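Ticket Patora n° 300 – Poste de mise en coffret, ligne boîtes métal
Demandeur : Malathi Kaimal, atelier conditionnement, Nolitz
Assigné à : support intégration Popescu
Priorité : normale
État : en attente de retour atelier

Message initial, 6 h 05

Bonjour à toute l'équipe,

Je reprends par écrit ce que j'ai expliqué hier au téléphone à votre collègue (très patient, remerciez-le de ma part, je l'ai gardé longtemps en ligne). Depuis le passage à la recette 63, le robot marque un arrêt avant de saisir certaines boîtes et nous demande une confirmation à l'écran. Il ne se met pas en défaut, il attend. Le souci, c'est que la personne du poste doit quitter la table de contrôle, faire le tour du carter, valider, puis revenir. Au bout de 5 allers-retours on ne sait plus très bien où on en était dans son contrôle, et je vous assure que ce n'est pas une question de mauvaise volonté !

Avec la recette précédente, nous n'avions pas ces demandes. J'ai relancé le poste à la prise d'équipe, nettoyé la vitre du capteur, vérifié la pression d'air. Pas de changement.

Malathi

Réponse du support, 8 h 40

Bonjour Malathi,

Merci pour ce message très complet, ça nous fait gagner du temps. Pouvez-vous nous dire si l'arrêt concerne tous les décors ou seulement certains, et nous joindre une vue prise au poignet à l'approche d'une boîte ? Le menu est dans Ikholm, onglet Historique, puis Exporter.

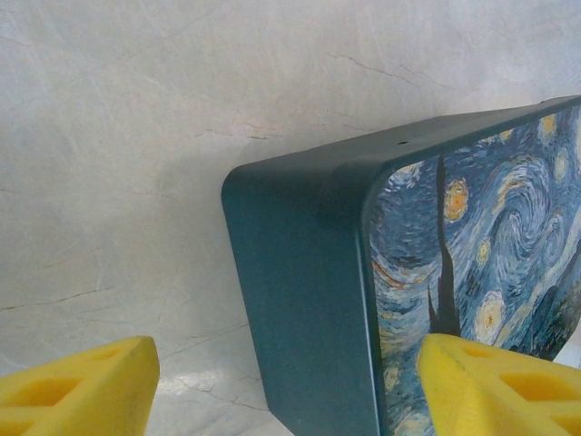
Retour de l'atelier, 10 h 15

Pour la question des décors, j'ai fait le tour des deux équipes avant de vous répondre, car chacun avait sa petite théorie. Les couvercles unis passent bien, ce sont les décors chargés qui déclenchent la demande. Sur la vue jointe, c'est la Nuit étoilée de Van Gogh, avec le cyprès et tous ces tourbillons bleus. La boîte se présente de biais entre les doigts jaunes ouverts, et l'un d'eux passe devant le bas du décor. Je ne sais pas si cela gêne le calcul, je vous laisse juges. Le flanc bleu-vert, lui, est tout simple, et je me demandais si le robot ne pourrait pas se repérer dessus.

J'en profite pour vous parler de l'autre moitié du problème, celle qui ne se règle pas dans un menu. Avant le robot, nous étions 6 à mettre en coffret et on se parlait toute la journée. Maintenant il y a une personne au contrôle et les autres sont à la préparation, de l'autre côté de l'allée. Les poignets vont mieux, ça, tout le monde le dit. Mais quand l'écran demande une confirmation, on est seul pour décider, et les plus récents n'osent pas valider. Serait-il possible d'avoir un message plus parlant que « Confiance insuffisante » ? Il y en a qui l'ont pris pour eux, les pauvres.

Réponse du support, 14 h 20

Nous avons regardé votre export. La recette 63 recherche le contour du couvercle, et nous soupçonnons les motifs contrastés de la perturber. Nous préparons une variante calée sur le rebord et le flanc, comme vous le suggérez. À essayer sur un petit lot, quelqu'un restant près de l'arrêt d'urgence.

Le texte de l'écran devient « Position de la boîte à vérifier », avec la vue du poignet à côté. Pour le bouton, un second boîtier de validation peut être posé à la table de contrôle, une fois l'accord de votre service sécurité reçu.

Retour de l'atelier, 15 h 10

Parfait pour le message, je l'ai lu à voix haute à l'équipe et il a été adopté tout de suite. J'ai transmis la demande pour le boîtier. Nous essaierons la variante demain à la prise d'équipe, avec les décors chargés d'abord, et je vous note ici chaque arrêt avec l'heure. Laissez le ticket ouvert d'ici là, s'il vous plaît.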